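Publicada la guía de buenas prácticas para grabar tareas con pinzas de mano

Ya hay texto. La guía de Cullarura sobre grabación de tareas domésticas con pinza manual salió el 13 de marzo, 56 páginas, descarga libre, de momento solo en español. La firman Fokel y Vetora. Se esperaba para noviembre pero se atascó en el capítulo de privacidad, que al final es el más largo.

No es norma. No obliga a nadie y no da derecho a sello. Los autores lo dejan escrito en la primera página y lo repiten en la última, por si acaso. Es un documento de referencia para talleres, laboratorios y empresas que recogen demostraciones hechas por personas, sobre todo con tela: ropa, sábanas, toallas. Otras tareas, más adelante.

Qué pide. Son 88 puntos repartidos en cinco capítulos: puesto, pinza, operador, terceros y archivo. Van marcados como "debe" o "conviene", y ahí ha estado casi toda la pelea del borrador.

El capítulo del puesto es corto. Superficie cubierta con una sábana lisa de un solo color, bordes accesibles por los dos lados de trabajo, cables fuera de la zona de la prenda. Los objetos ajenos a la tarea se pueden dejar sobre la superficie, pero hay que apuntarlos en la ficha de la sesión y no moverlos a mitad de toma. Esto último va como "debe". En el borrador anterior se pedía despejarlo todo y varios talleres protestaron: una casa real no está despejada, y los datos salen demasiado limpios.

Pinza. Revisión de tornillos y articulaciones antes de cada sesión, con apunte de hora y de quien revisa. Apertura y cierre en vacío, 5 veces. Si un dedo roza o no cierra centrado, se para y se cambia la pinza, no se ajusta sobre la marcha. Para tareas a dos manos se pide registrar las 2 pinzas con el mismo reloj; si se pierde la sincronía la toma va a la carpeta de descartes, y los descartes no se borran, se conservan con el motivo. Punto discutido, por el espacio en disco. Se quedó.

Operador. Pausas obligatorias, turno de mano cuando la tarea lo permita y postura libre, de pie o sentado, siempre que conste en la ficha. Nada de primas por número de tomas. La guía es tajante en esto y da el motivo en una linea: el que cobra por toma tira de la tela, y el tirón se aprende. Tambien pide que el operador pueda anular una toma suya sin dar explicaciones.

Terceros. El capítulo largo. Las lentes de gran angular recogen mucho más que la mesa, y en una sala compartida eso quiere decir gente trabajando, pizarras, pantallas. La guía separa tres casos: persona reconocible, persona de espaldas o lejos, y pantalla encendida con texto. Para el primero, consentimiento escrito antes de grabar o difuminado antes de que el archivo salga del equipo. Para el segundo basta un aviso en la puerta. Para el tercero, teléfonos boca abajo o fuera de la superficie, y si se cuela alguno, difuminado también. Se pide además que el aviso de la puerta diga quién graba, para qué y a quien se reclama.

Archivo. Formato abierto, ficha de sesión junto a cada vídeo y plazo de conservación decidido de antemano. Sin plazo no hay sesión. Quien reciba los datos recibe también la ficha, entera.

Lo que falta. Nada sobre menores, nada sobre domicilios particulares, apenas un párrafo sobre limpieza de las pinzas entre operadores. Arancibia, que participó en la ronda de comentarios, había pedido un capítulo aparte para grabaciones en vivienda. Queda para la segunda edición, sin fecha. Tampoco hay versión reducida para equipos pequeños, y 88 puntos son muchos para quien trabaja con una mesa y poco más.

Los comentarios se mandan por el formulario de la web del proyecto, indicando número de punto. Los anónimos no se tramitan.
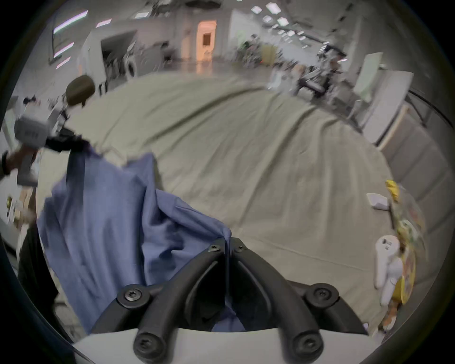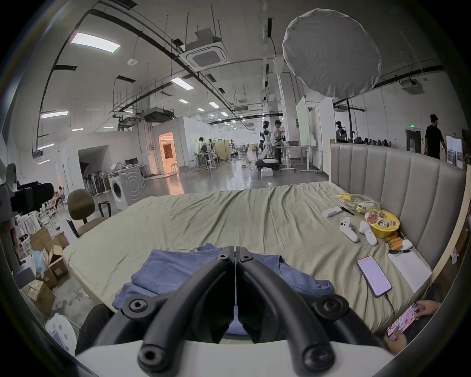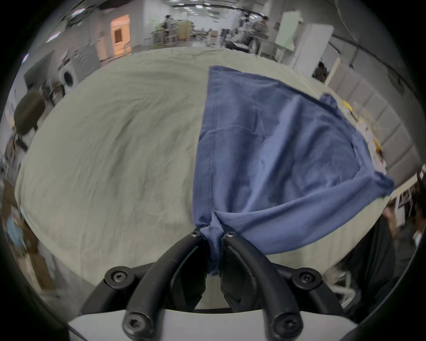
Pinzas de mano y tela azul sobre una sábana clara, en una sala compartida.

Redacción | Automatización y normas
13 de marzo

Añadido tras el cierre. Vetora confirma que aplicará la guía en sus propias grabaciones desde ya, incluido el difuminado antes de sacar el archivo del equipo. Fokel dice que lo hará por fases, primero las fichas y después lo demás, y no da calendario. Arancibia no se ha pronunciado sobre la versión final.

Ojo con los que tengan el borrador impreso: ha cambiado la numeracion a partir del capítulo de operador, y las referencias antiguas ya no sirven. La tabla de equivalencias está en el anexo 2.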